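Stripes, stripes, stripes

Okay, I have finally done the thing I've been promising to do since May, and I'm so happy about it that you're all going to hear about laundry today. Sorry! (Not very sorry.)

If you've met me, you know I have a striped top problem. Sailor stripes, candy stripes, skinny ones, fat ones, I love them all and I wear them until the elbows give up. What I'd never had was a decent way of folding them. Mine went into the drawer as a lump and came out as a lump, and every morning I dug through the pile like a badger.

Then my friend Sibel came over for coffee and showed me how she does hers. You put the top face down, bring both sleeves across the back, fold the sides in to meet them, and then fold up from the hem until you have a little packet that stands on its own. She did one in 8 seconds flat. I made her do it again, slower, and then again, and by then the coffee was cold and we were both laughing.
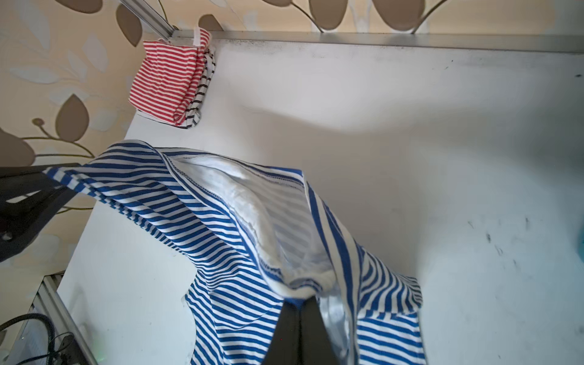

The long-sleeved ones are the hardest, I think. Sleeves have opinions! I keep getting one neatly across and then the other one slides off and I have to start over. What helps me is checking that everything is right side out first and giving the whole top one good shake by the shoulders. And stripes are great to learn on, because if your fold is crooked you can see it right away. My plain gray sweaters let me get away with anything.

I did the entire drawer last night with the radio on, 25 tops, and it took four songs longer than I'd planned because I kept stopping to admire the row. They stand up like books now! I can see every single one, including a green one I'd completely forgotten I owned and am wearing as I type this.

Pajamas are next. If anyone has a good trick for fitted sheets, please, please leave it in the comments.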